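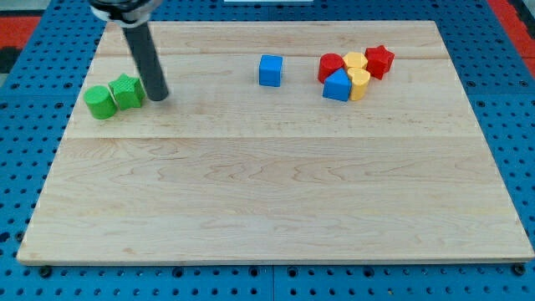
Do colored blocks teach a child anything by themselves?

Very little, as far as we can tell. A child with a block and somebody patient nearby will learn something, and a child with a stick and somebody patient nearby will probably learn much the same. We sell blocks anyway, because they are pleasant to handle and they last.

About Ralow

Ralow is a small shop and workroom for sorting blocks, counting shapes and the boards they sit on. Kirsten Holst started it after eleven years of buying supplies for preschools, a job that left her with a low opinion of the word "educational." She had seen it printed on puzzles, on bath toys and once on a pillow. Our first catalog did not use it. The current one uses it in a single place, in the name of a supplier, and we couldn't very well change that.

Eglė Petrauskas joined in the second year and runs the workroom. She checks the edges, packs the sets and turns down most of the ideas that arrive by email. Kirsten answers the phone and writes these pages.

What we make

We have two lines. Bite is the small one: chunky single-color pieces for the youngest children, sold in a cotton bag. Semine is the larger one, with more shapes, stars and cylinders and cubes among them, and it can be bought with or without a board. The catalog runs to 142 items at the moment, but most of those are spare pieces. Blocks go under radiators and into coat pockets, and we would sooner sell you one cube than a whole new set.

People ask which set is right for which age. We print an age on the bag because shops want one, and for the smallest children please take the safety warnings seriously. Beyond that we don't put much faith in age bands. Some three-year-olds line up everything by color and some six-year-olds want to throw the star.

About the boards

A block stands perfectly well on a floor. The board is for people who want a clear place to put things, and it has one practical use that we can vouch for: it tells everybody where the activity is. Put two green shapes together at one end and a blue one by itself, and most children will have an opinion about it. What the opinion means is a question for someone with more training than us – and we'd be careful even then.

We like pale wood with a quiet grain. Plenty of brochures will tell you that natural wood calms children. We've read a few of the claims and couldn't find what they were based on, so we don't repeat them. Pale wood shows the colors well and it shows dirt well too. Wipe the board with a damp cloth, dry it, and keep it out of the dishwasher.

What we don't claim

We don't say our blocks raise test scores, build brains or prepare anyone for a career in engineering. A few years ago Zotbridge, a reseller we no longer work with, put a line about math readiness on our Semine sets. We asked for the evidence and got a second brochure. The stickers came off by hand, all 688 of them, and it took nearly a week.

If you have bought one of those sets second-hand and the sticker is still on it, the blocks are fine.

Visiting and ordering

The workroom is open to visitors on Tuesday afternoons until 4:30. You can handle anything on the shelves, and children are welcome to as well. We close for part of June, when orders are still taken but nothing ships. Schools can borrow a Semine set for a month before deciding, and quite a few send it back. Return postage is on us.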